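Nenbridge Test Kitchen — Incoming Equipment Checklist
Item under review: Hallivo two-arm bench cell, trial unit, supplied by Kruger
Task on offer: dish rack loading
Checked by: Zarmeena Kakakhel
Second reader: Usman Jadoon
Status: HELD, see 6, 11 and 14

Marks used: OK, FIX (must be put right before use), ASK (supplier to answer in writing), N/A. Comments are mine unless marked UJ.

PART A. PAPERWORK

1. Manual supplied and matches the unit. OK
Printed copy, readable. The chapter on cleaning is half a page long, which seems thin for something sold to kitchens.

2. Risk assessment supplied. ASK
We got a risk assessment. It's for a single-arm version. Kruger says the second arm "doesn't change the picture." I would like to see that on letterhead.

3. Service terms. ASK
The quote says 2,000 operating hours between services. Is an hour counted when the arms are powered and holding still, or only when moving? The sales sheet and the contract draft read differently on this.

4. Training record for operators. N/A
Two of us were shown the start and stop routine. I don't count that as training and neither should the supplier.

PART B. BEFORE POWER-UP

5. Arm bases tight to the front bar, no rocking by hand. OK
Checked each base with the power off. No movement I could feel.

6. Front side of the cell protected against reaching in. FIX
The walls take care of the back and sides. The side where the operator stands is the side where the arms are mounted. The brochure calls this "easy access." I call it an open side. We want a light curtain or a door with a switch, and we want it included in the price.

7. Emergency stop reachable from the normal standing position. OK
Pressed it three times in free motion. Arms stopped each time. See 13 for what I want to know about stopping with a load.

8. Cable runs clear of moving joints. FIX
Purple cables loop along both arms with a fair amount of slack. I understand the wrist has to turn and needs some. Even so, I want clips or a sleeve on the outer links, and a note in the manual saying how much loop is correct so we can check it on Wednesday rounds.
UJ: Agree. Also ask what a replacement cable costs. They were vague with me on the phone.

9. Electronics protected from splashes. FIX
Small circuit boards are mounted at the front, near each arm. This is being sold for handling dishes. Dishes drip. Cover them.

10. Bench surface wipeable, no open seams near the rack. OK
The top cleans up fine with our usual spray. The pattern is busy and I would expect it to hide crumbs, so whoever wipes it down should use a hand lamp.

PART C. IN OPERATION

11. Items held without dropping. FIX
The sales sheet claims up to 657 items per shift. It doesn't say what items, how long the shift is, or whether an item that lands on its side counts. I don't accept the figure until all of that is spelled out. What I'd accept instead is a log, kept by us, with every miss written down.

12. Handles mixed shapes. ASK
Cups, mugs, bowls and a plate are the stated range. Plastic cups and ceramic mugs want a different grip, and I couldn't get a straight answer on whether the grip force is set per item or is the same for everything. Nothing with a sharp edge goes in the cell until this is answered.

13. Stop with load. ASK
When the stop is pressed in mid-carry, does the gripper hold or let go? The manual says "safe state." That isn't an answer.

14. Arms cannot strike each other. FIX
Both arms can reach the rack. The supplier says the software keeps them apart. Fine, show me the setting, show me who can change it, and put a password on it.

15. Loose articles kept out of the reach of the arms. FIX
House rule, and it applies to everyone including the supplier's own people. Personal items, books and boards all come out before a run.

Dish rack work in the cell:

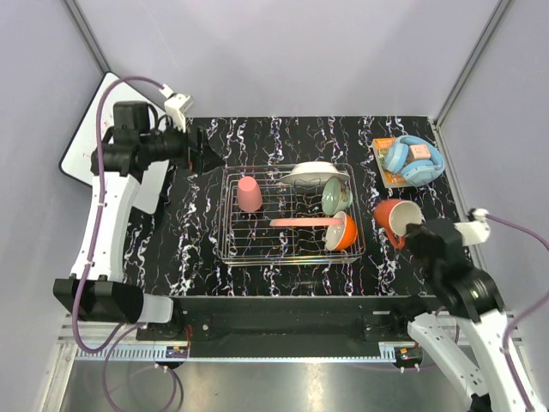
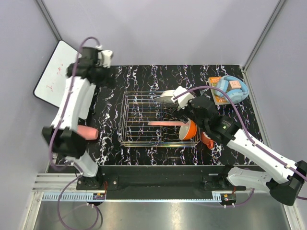
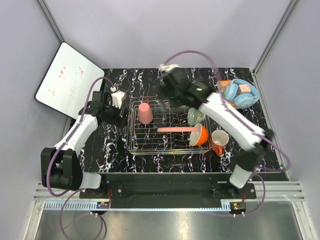
16. Noise at operator position. OK
You can talk over it. Pitch goes up on fast moves.

17. Behavior after a power cut. ASK
Not tested. Kruger wanted to be present for that one, which I find interesting, and we've agreed to wait until July.

PART D. DECISION

Not accepted for unattended use. May be run with one person at the stop button and one person watching, for no longer than it takes to fill the log for item 11. Every FIX line gets rechecked by me, on the unit, with the power on. A photo by email won't do.

If the answers to 2, 3 and 13 aren't in by the end of the trial, my vote is to send it back and look at the Hakum unit again. It was slower and it was uglier, but its paperwork matched the machine.

UJ: I'm a little more hopeful than Zarmeena about the cell itself. I'm with her on the open front.

Comments (4)

dishpit_dan
Item 9 made me wince. We lost a scale head to exactly this, one wet tray and it was done. Get the covers before you run anything.

M. Okafor
What was the trial fee, and does it come off the price if you keep it? We were offered something similar and the two numbers never showed up in the same email.

Usman Jadoon
@M. Okafor It comes off in full according to the draft. We haven't signed the draft.

rackandroll
Did you ask about spare fingertips for the grippers? On ours those were the first thing to wear and they only came in packs of 6.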